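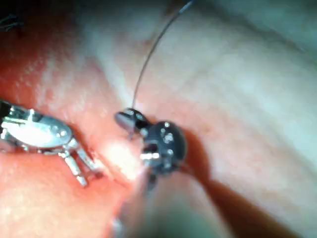
Suture practice on tissue, the dark thread going up.

A small thread about thread. I am learning to sew tissue, and I want to write down what I understood this month, before I forget it.

The surface in the photo has two colors, reddish-pink on the left and pale on the right. For a beginner this is useful. Pick one place on the color border and you can find it again after you look away.

My first mistake was the length. I cut 300 mm of thread because I was afraid to finish too early. Then I spent the whole evening pulling it out of its own loops. Now I cut 200 for a running stitch and 80 for one single knot.

Second mistake: I pulled the thread toward me. It is better to let it make a wide arc first, like in the photo, and then bring it down slowly. The arc shows you where the slack is.

Third mistake, and I still make it. I grab the tissue too strong. Soft tissue does not complain, it only tears a little, and you see it when the next stitch does not hold.

My notebook from the Jernorside course says "hold the edge, do not squeeze the edge." I have underlined this 4 times.

For knots at home I use the Prolon pad. It is good for the hands but too polite, everything stays where you put it. Real tissue is moist and it slides. Please do not think you are ready after the pad. I thought so.

Light is also a problem. Shiny metal gives white spots, and a dark thread near a dark tool is hard to see. I look for the thread against the pale part.

Some people asked which thread I buy. The cheap black one from Issa, for practice only. The Jallo one is smoother but my knots open with it, so maybe later.

Next I will try the same row of stitches with my left hand. I expect it will be ugly. I will post it anyway in July.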